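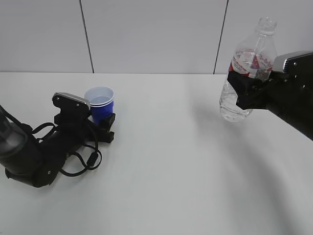

Handout 3. Nesting: how cups share space

In this part of the course we look at small vessels and the room they take on a table, on a shelf and in a carton. A cup that is made to nest must be wider at the mouth than at the foot, and the difference is called the draft. Please look first at the rim, as most students look only at the wall. The blue cup on the white table has a thick rolled rim, and the roll is white like the inside, so you can follow it with the eye all the way round the opening. The rolled rim has three tasks. It makes the mouth stiff, it is kind to the lip, and in a stack it gives the fingers something to hold when one cup must come away from the next.

Words you need for the exercise

Draft: the slope of the wall, measured against a vertical line.
Pitch: the height which each further cup adds to the stack.
Seat: the place inside the lower cup on which the upper cup rests. If there is no good seat, the cups go in too deep and they lock.
Lead: the free distance between one rim and the next one.

Students often mix up pitch and lead. The lead is always smaller than the pitch, by the thickness of the rim roll. Write both in your table, in separate columns.
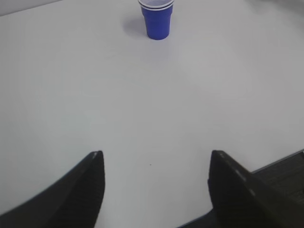 Kaltlow, October

Start with a small stack and learn to read it from the side. In the blue stack you find two thin white bands at the top, one just above the other. Each band is a rim, and what lies between them is the lead. The faint ridges which go around the body belong to the molding of the cup. Do not count them as rims; this mistake comes every year in the written reports.

Exercise

Work in pairs. Every pair takes 10 cups of one kind from the Flaltex box and one steel ruler.

1. Measure the height of a single cup, from the table to the top of the rim.
2. Put a second cup in, without pressing, and measure again. The difference is the pitch.
3. Add the rest one by one. Write down the total height each time.
4. Press the stack lightly from above and repeat the last measurement. If it has become lower, the seat is weak.
5. Calculate how many cups go into one upright sleeve with an inside length of 995 mm. The first cup counts with its full height, all others only with the pitch.

The Mikkelsen cups have a steeper wall and usually need some 4 mm more per cup. Compare your result with a pair that has these.

For the report, draw one stack in section, at full scale, with the seat marked in color. The drawing sheets are in the Kandero folder. Units in mm, one decimal. Bring the ruler back to the drawer, also when the exercise is not finished.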